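Search this wiki Go Advanced search

Home | Barracks | Postings | Family life | Glossary | Talk

Marching-in and marching-out (Terndale housing)

A march-in is the appointment where a Defence family takes over a house on the Terndale estate, and a march-out is the one where they hand it back. I've done both more often than I'd like (we're a posting family, so the boxes never really get flattened), and I've kept this article going because the official booklet is thin and the questions on the talk page are always the same ones.

The words come from the old habit of marching a unit in and out of its quarters with a list of everything in the room. You'll still hear older members say "marched out" about a whole family, kids and dog included!

Background

Terndale has 657 houses, spread over what everyone calls the top side and the creek side. The top side is older, with bigger yards and smaller kitchens. The creek side went up later and has proper storage, which matters a lot when one person in the house owns two trunks and an echelon bag. Every house is looked after under the one maintenance contract, held by Boiko when this page was last updated. Before that it was Fluvus, and you'll find their stickers inside plenty of meter boxes.

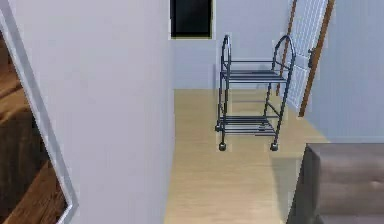 Allocation runs through Hivus, the online booking system. You get your posting order, you log in, you put in your preferences and then you wait. Rank and family size both come into it. So does timing – families who log in during October generally have more to pick from than those who get a short-notice posting in January, when the good ones have gone and you're looking at whatever is left near the main road.

The march-in

The appointment takes most of a morning if it's done properly. An inspector goes through the house with you, room by room, and you both sign the condition report at the end. After that you have 21 days to add anything you've missed. Please use them. I signed our first report in a hurry with a baby on my hip, and two years later I was arguing over a scratch in the laundry trough that was older than the baby.

Things people forget to check: the hot water, every key in every lock, the oven light, and whether the garage door opens from the inside. Run the taps for a while as well. 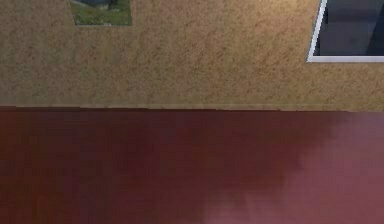 Speckled tan wall finish.

If the member is away on exercise or deployed, the partner can do the march-in alone, but the authority form has to be lodged in Hivus first. A verbal okay from the unit won't do it. I've seen a removal truck sit in the street until three in the afternoon over that form, with the driver getting redder by the hour.

The march-out

You can book a pre-inspection, and I'd always do it. It's free and it tells you which marks count as fair wear and tear and which ones will land on your bill. Picture hooks are the big one. Terndale allows 3 per room on the original report, and any extra have to be filled and touched up with the right paint. Ask Boiko for the colour code, as the whites on the top side and the creek side are different and you can't tell until it dries.
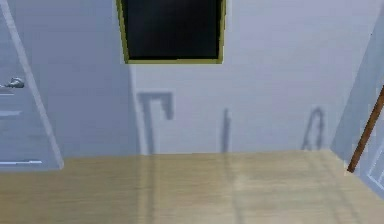
Pale wall, wood-textured floor and a dark panel in a narrow frame.

Cleaning is to the same standard as when you moved in. Carpets need a receipt, and if you've had a pet inside you need a second receipt for the flea treatment. Lawns get mowed the day before. Most disputes I hear about come down to ovens, lawns or a missing garage remote.

Charges

Small damage is charged at cost. Anything over $1000 goes to a review, where you can put your side in writing and attach the march-in report. It takes a few weeks and the letter follows you to the new posting, which can be a sour sort of housewarming present.

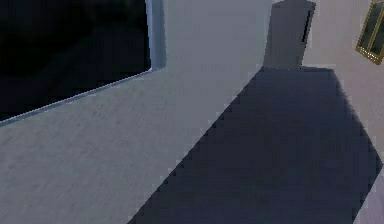

Dark panel with a thin blue-gray border.

Reservists and civilians

Reservists on full-time service can apply for Terndale housing if their contract is long enough. Civilian staff can't, apart from a handful of creek side places that open up when numbers on base are low. I don't know the current rule for those, so if you do, please edit this section.

See also: Removals and uplift; Pets on posting; Living in (single quarters)

We use cookies to remember your settings. Accept Manage choices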